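Likitz 7-Pin Practice Cylinder Set, Cutaway

Item no. 1118
In stock, ships from our Plirkska warehouse

Overview

The Likitz cutaway set is a brass euro-profile practice cylinder with a milled window along the pin chambers, so you can watch the key pins, driver pins and shear line while you work. It comes set up with two standard pins. The remaining chambers are empty, and you add pins from the supplied tray as your skills improve.

The cylinder is sized like an ordinary door cylinder and fits the Wivon bench mount and most small vises. The chambers are closed with threaded caps, so repinning takes a hex key and a few minutes. You do not need a plug follower unless you want to take the plug out completely.
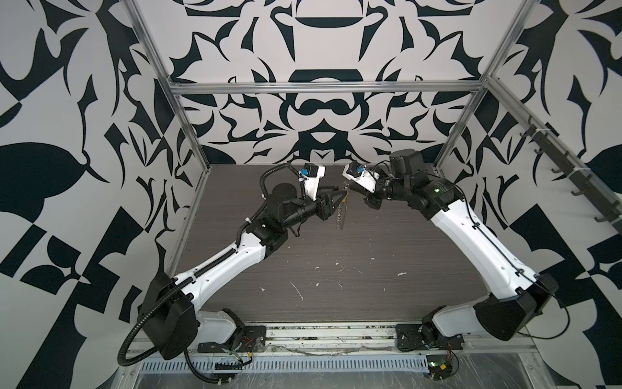 What's in the box

Cutaway cylinder, seven chambers, nickel-plated brass
Two keys cut to the supplied key pins
Pin tray with 300 pieces: key pins, standard drivers, spool drivers and serrated drivers
Spare springs in two weights, light (silver) and medium (copper colored)
Hex key for the chamber caps
Tweezers
Printed pinning chart

Picks and tension tools are sold separately. The keyway is a medium-width paracentric. A 0.020 inch hook will go in without trouble, but thicker hooks tend to rub on the warding toward the back.

Specifications

Profile: euro, single sided
Pin chambers: 7
Plug rotation: full, both directions
Cap thread: M5
Finish: satin nickel
Key blanks: Likitz LK-M, sold in packs of ten

Setting up

Start with two chambers at the front and leave the rest empty. Put the key in the plug, drop a key pin into each open chamber and check that it sits flush at the shear line. Add the driver, then the spring, then the cap. Turn the cap until it is level with the housing and stop. Overtightening compresses the spring fully and the key will bind.

When you move on to spools, change one driver at a time. The chart shows four suggested progressions, and the last one uses serrated drivers in every chamber.

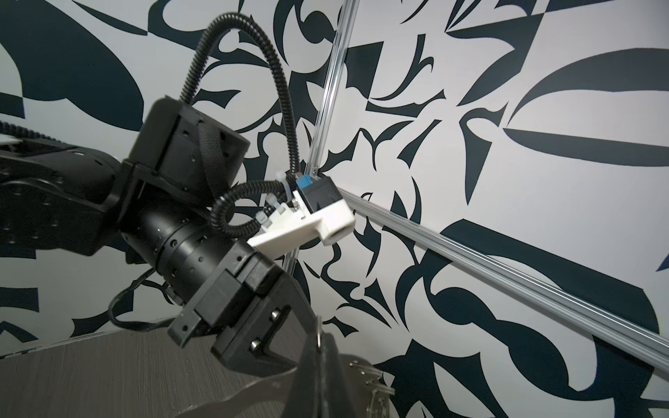

Care

Use a dry PTFE lubricant. Oil collects brass dust and the light springs will start to stick. Wipe out the window with a cotton swab after repinning.

This cylinder is a training aid and should not be fitted to a door. The window leaves the pins exposed, and the keys are the same across the whole range.

Compatible items

Wivon bench mount, single
Murthy pin tray with lid, 300 compartment
Likitz spring refill, light or medium
Likitz key blanks LK-M

Note on the older version

Sets sold before October had slotted caps with a finer thread. The new M5 caps do not fit those cylinders. Slotted caps are still available as a spare part, so please say which version you have when ordering.

Returns

Unused sets can be returned in the original box. We can't take back pin trays once the seal is broken.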